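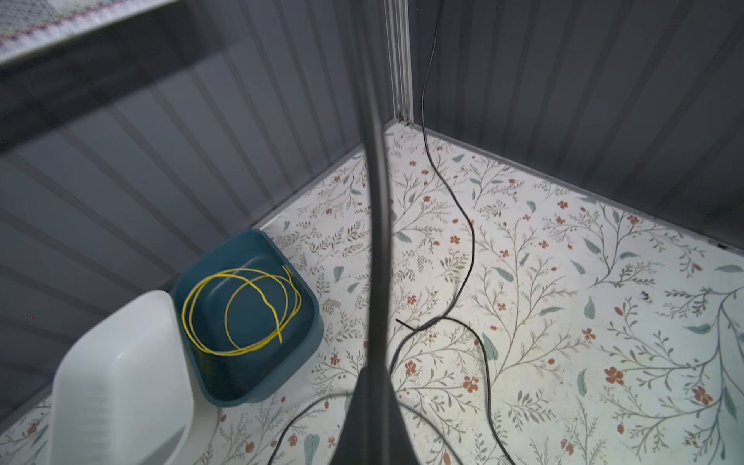

MECH 4420 Service Robotics
Lecture 5 notes: Cables, cords and other deformable linear objects
Lecturer: Pirjo Lindqvist. Tutorials: Hiếu Nông
Revised 9/2/18

5.1 Where we left off

Lecture 4 covered rigid pick-and-place. For a mug or a box, six numbers give the pose and the grasp follows from it. A cable has no such pose. Its configuration is a curve, and it changes when touched.

5.2 The chore

"Put the cord in the bin" breaks into: find a graspable point, lift, gather the slack, lower into the bin, release without dragging the coil back out. A person does this mostly by feel. Each step has its own failure modes for a parallel gripper.

Perception. A thin black cable lying in S-curves on a floral surface is a fair test. The printed stems are also thin, branching and curved, so an edge detector will return both. Colour helps in this case (black against pale cream) and helps again with the yellow wire coiled in the teal bin. It does not resolve loops. Which strand is on top has to be inferred at each crossing, and one wrong crossing gives a wrong topology for the whole cable.

Occlusion. With a wrist camera the finger covers part of the workspace, usually the part of interest. Cable that runs out of view must be treated as unknown length with an unknown load on it. A cable that hangs from above may be fixed at the top. Do not plan a pull until this is checked.

Containment. Wire stores elastic energy. Loops resting on the floor of a bin can spring up when the next item goes in - plan the release height accordingly.

5.3 State of the art, briefly

Tutorial data set (Catacutan rig, Vulex gripper): 1,000 attempts at single-cable stowing, 840 completed. With two cables crossing, 200 attempts were made and fewer than half completed. Most failures were wrong-strand grasps. Saimi Huttunen's thesis chapter has the breakdown.

So, can machines tidy cords yet? One cord, known type, clear floor: yes, slowly. A drawer of mixed chargers: no.

5.4 Before the tutorial

Read Bozkurt and Kinnunen, sections 2 and 4. Skip the proof in 3.
Sketch a cable with three crossings and write out the over/under sequence from one end. Reverse one crossing. State whether pulling the ends still gives a knot.
Bring a metre of soft cord.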